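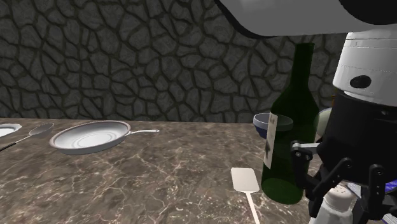
Catalogue issue 30, page 2

Drolura DL-2 Bench Frequency Reference

Every workshop has a frequency counter, and every frequency counter has an opinion. The DL-2 settles the argument. It gives you a steady 10 MHz sine wave from an oven-controlled quartz crystal, in a case small enough to lose behind the oscilloscope.

Drolura began in Wuscombe in 2000, in a unit that had been a carpet showroom and still had the carpet. The first product was a crystal oven that kept excellent time and also warmed the sandwiches. The DL-2 runs a good deal cooler, which has disappointed one or two of our older customers.

Switch it on and leave it for 30 minutes before you trust it. You can use it sooner - it will work, in the way that people work before their first cup of tea. After that, leave it on if you can. Crystals dislike change, and being unplugged every evening counts as change.

Outputs: two, BNC, 50 ohm, rear panel
Supply: 12 V DC, adaptor included
Case: folded steel, grey, or a slightly different grey if we have run out
Adjustment: front trimmer, under a screw cap, where idle fingers can't get at it

The old Ullis model is no longer made. Its mounting holes match the DL-2's, so an existing rack shelf will do. Its power plug does not match, and we are sorry about that.

Each unit is run for 200 hours at our Landeg test room before it is boxed, and the printed results go in with it. Please keep the sheet. We'll ask for it if you send the unit back for recalibration, and we always sound surprised when it can't be found.

Next batch ships in March. Orders can be placed now through the Wuscombe office.

Page updated 16 December 2024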